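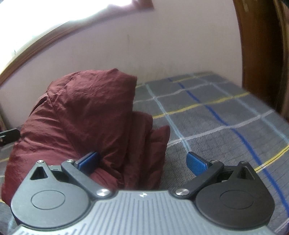 From: Nobuhle Le Roux
To: netops-talk
Date: Feb 15, 2023
Subject: Re: [netops-talk] Slow DNS lookups at branch sites, but only the first one

Hi Ruan, hi all,

Ruan Ntuli wrote:

> We moved three branch offices over to the new resolvers at Masilela in
> November and I keep getting the same ticket. The first time someone opens
> a site it hangs for a few seconds, then it loads, and after that it's fine
> until they go to lunch. Ping looks clean. The link is nowhere near full.
> I tried raising the cache size on the branch forwarders and it made no
> difference I could see.
>
> Has anyone run into this with Gramden boxes? Lungile thinks it's the
> firewall but can't prove it. I'd love not to swap hardware over this.

Oh, I know this one! Or at least I know something that looks exactly like it, and I had a great time tracking it down, so forgive the long mail.

Please don't swap anything yet. Run a capture on the WAN side of one forwarder while you look up a name that isn't in the cache, preferably one in a signed zone, so the answer is nice and big. What I saw was the query going out over UDP, the reply coming back in fragments, and the firewall quietly dropping every fragment after the first. The forwarder sat there waiting, tried again, gave up, asked with a smaller buffer size, got a truncated answer and only then went to TCP. That whole dance is your few seconds. Once the answer is cached everybody is happy until the TTL runs out, so your lunch break clue fits beautifully.

Quick way to test without a capture, from a machine behind the same firewall:

dig +dnssec +bufsize=4096 @your-resolver some.signed.name DNSKEY
dig +dnssec +bufsize=1232 @your-resolver some.signed.name DNSKEY

If the first one stalls and the second comes back right away (it may say it's retrying over TCP, and that's fine), you've got it. Use a name with a fat DNSKEY answer or you won't see any difference at all. I wasted a whole morning on a zone that was too small.

The fix for us was setting the EDNS buffer to 1232 on all 14 forwarders, and making sure TCP port 53 was open outbound. Do check that second part first! Dumisani Coetzee found 2 sites where an old rule only allowed UDP, and there the change would have made things worse.

We run the Clevance forwarders and not Gramden, so I can't tell you which menu it's under. Pieter Buthelezi used to look after a pile of Gramden boxes — Pieter, are you still reading the list? I have a feeling the setting only showed up in the command line on the older firmware.

So Lungile may well be right about the firewall, by the way. You could also fix the fragment handling there, but I'd do the buffer size anyway. It's a tiny change and easy to roll back.

If both digs come back fast, send me the capture and I'll happily go through it. I really do like this stuff.

Nobuhle

_______________________________________________
netops-talk mailing list
To unsubscribe, send a blank message with "unsubscribe" as the subject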